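In praise of the dull planner

I have been writing motion software at Clevlow for long enough to have seen the same argument come round several times, and each time it arrives better dressed. It says that planning is finished, that a large enough network will take in what the cameras see and give out joint angles, and that the rest of us might like to take up gardening. I am fond of gardening, but I'd like to put in a word for the planner first, the plain old sort that checks a path before anything moves.

Karine Petrenko, who looks after our grasp code, spent most of April on mugs. Her learned policy is lovely, it really is, and out of 86 grasps it made a mess of only six. What bothered her was that the log for those six had nothing useful to say.

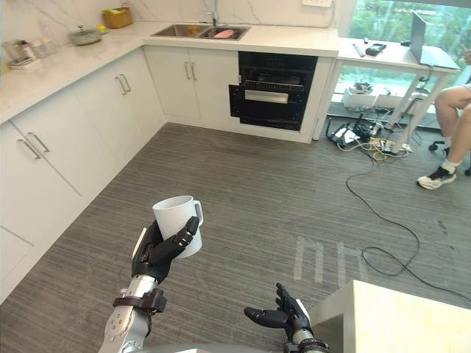
The left hand holding the mug in our kitchen set-up, with the right hand open.

With a planner in the loop – even a slow one, and ours can take nearly 300 milliseconds – you at least get a reason. The elbow would have met the table, say, or the wrist had run out of travel. You can argue with a reason, and quite often you can fix it before lunch. I would happily pay for that in speed, and I suspect most people who have to maintain these things would too.

So by all means let the network suggest the grasp. Then hand the suggestion to something boring, and let the boring thing say no.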